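Hafþór Sveinbjörnsson has spent 15 years designing fitting tasks for Trekano, where pieces of different shapes are placed into matching openings. "We begin with the colour of the base," he said. "Red was chosen for this one, and we have kept to it."

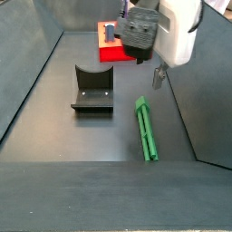
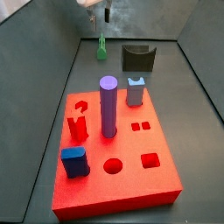
Red bases, each with at least one upright piece in place.

How many pieces should a beginner be given? Mr Sveinbjörnsson recommends four, with further shapes introduced once those are familiar.

He regards the round and square openings as the natural starting point. "The notched shapes take longer to learn," he said. A revised set, Pandow, is due for release in October.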